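Reseña: Lamau, kit de inserción por demostración (versión de diciembre)

Publicado por Yeison Henao

Escribo rápido que mañana devuelvo el kit. Lamau, para quien no lo conozca: un paquete de software más un conjunto de placas de prueba para entrenar inserciones a partir de demostraciones. El método lo firma el grupo de Zachary Carrier y la idea es sencilla de contar. Grabas episodios, entrenas una política base solo con la cámara de muñeca y encima va una corrección pequeña que se activa en los últimos milímetros. Nada de sensor de fuerza. Eso era lo que me interesaba probar.

Instalación: bien, salvo los drivers de la pinza, que me comieron una tarde. Documentacion justita. El panel gris con ranuras se pone de pie contra la chapa acanalada y la pieza azul tiene que entrar en el hueco grande de la derecha.
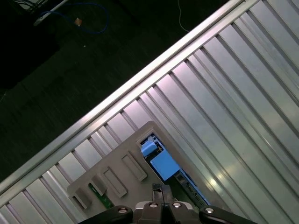

Grabé 261 demostraciones. El manual pide 330 pero me cansé antes. El entrenamiento corre toda la noche en una sola tarjeta, sin dramas, y por la mañana ya tienes un checkpoint usable. La interfaz para etiquetar los episodios malos es fea y lenta. Se cuelga si borras dos seguidos. Clatari, que es lo que usaba antes, en eso le gana de calle.

Resultados. 100 intentos con la política base sola, 70 inserciones completas. Con la corrección, otros 100 y 91. Buena diferencia. Los fallos casi todos iguales: la pieza llega girada un pelo, toca el borde y la política insiste en empujar en vez de retroceder. Bajando la velocidad en la fase final mejora algo, no hice la tanda completa asi que no doy número.
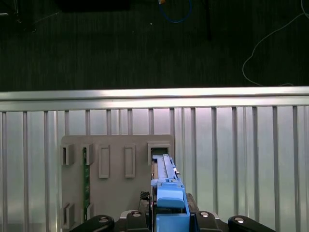 ¿Hace falta recalibrar la cámara si se mueve el panel?
Depende de cuánto. Con desplazamientos de hasta 30 mm no toqué nada y siguió funcionando; inclinando el panel hubo que grabar demostraciones nuevas.

Lo que menos me gustó: el paper habla de generalizar a ranuras no vistas y yo eso no lo reproduje. Probé con la placa de Bergeron, otra geometría, y ni se acercaba. Puede que con más datos. También eché en falta un modo de abortar limpio, ahora hay que parar desde la terminal.

Lo mejor, la repetibilidad. Mismo checkpoint, misma placa, dos días distintos, cifras casi calcadas. En Gosgate, donde compramos el resto del material, no tienen nada parecido a este precio. 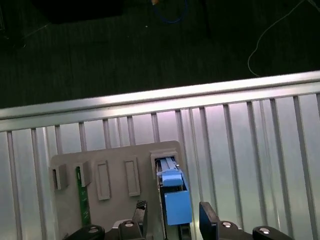
Bloque azul en la ranura derecha del panel, con los dedos de la pinza abiertos a ambos lados.

Nota: 7 de 10. Para un laboratorio pequeño que quiera comparar métodos de insercion, sí. Para línea de producción todavía no. Si sacan la versión con retroceso automático actualizo la reseña.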